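Jindholm Residents' Association
Minutes of the November meeting, held in the common room at 7 pm 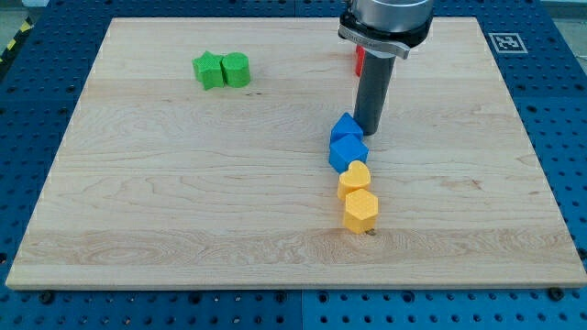

Maple board on the blue table.

Present: Elli Mäkelä (chair), Farzana Miah, Ettore Benedetti, Dilani Roy (minutes). Apologies: Mizanur Talukder.

1. Last minutes
Accepted, with one correction. The bicycle shed has 36 places and not 38.

2. Money
Farzana informed that the account stands at 3,235 pounds. Two households have still not paid for the year. She will write to them again, in a friendly tone.

3. Stairwell lights
The light on the second floor of block B goes off too quickly. Ettore has called the firm Wernonov two times and has got no date from them. He will call once more, and after that we ask Sivakumar for a price.

4. Noise on Sunday
There was a long discussion about drilling. Dilani proposed no drilling before 11 on Sunday – Ettore found this too strict. Agreed: not before 10. A note will be put in the lifts.

5. Shared kitchen
The maple board stays in the common room. Please do not cut raw meat on it.

6. Other matters
Mizanur asked by message if the hedge can be cut before winter. Elli will look at it.

The meeting closed at 8.20 pm.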